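Reusable tableware returns to Fedside lunch hall

Published October 18, 2020

The lunch hall at the Fedside Centre in Grudosbridge has ended its use of throwaway plates and cutlery. Meals are now served on washable plastic tableware, carried on trays and returned by diners to a clearing table beside the kitchen. The change applies to all three weekday sittings and follows a trial lasting 12 weeks.

The centre serves over 743 meals in an ordinary week. Under the previous arrangement, plates, bowls and cutlery were thrown away after a single use, and the cost of collecting the waste was met from the catering budget. The new tableware was supplied by D'Amico, which also holds the contract for replacements. Washing is carried out on the premises by Hellel, the centre's catering contractor. 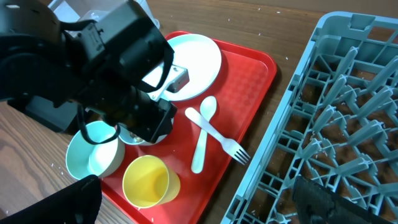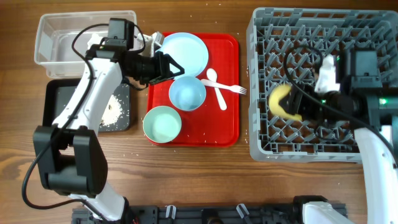

Clearing is the part of the service that has required the most attention. During the trial, trays were often stacked with bowls and cutlery still on them, and items were damaged as a result. Diners are now asked to leave each tray flat on the table, as with the red one shown, with the plate, bowls, spoon and fork still on it. Kitchen staff then remove leftover food before anything goes to the sink. Rice has proved the most troublesome item on the menu, as loose grains spread readily over the tabletop and can block the drain. Staff have been instructed to wipe the table between sittings and to put the grains in the food waste.

Cutlery is to be washed separately from bowls and plates. Cups should be emptied by the diner and placed on the tray the right way up. Chipped or cracked pieces should be handed to a member of the kitchen staff and will not be charged for.

The centre has confirmed that meal prices will remain unchanged until the end of the current term. Diners who wish to bring their own containers may continue to do so, provided that these are clean and have a lid. Packed meals for collection are not affected and will still be issued in card boxes.

Questions about the new arrangements may be put to the Fedside reception desk during opening hours. A notice setting out the clearing procedure has been placed at the entrance to the hall.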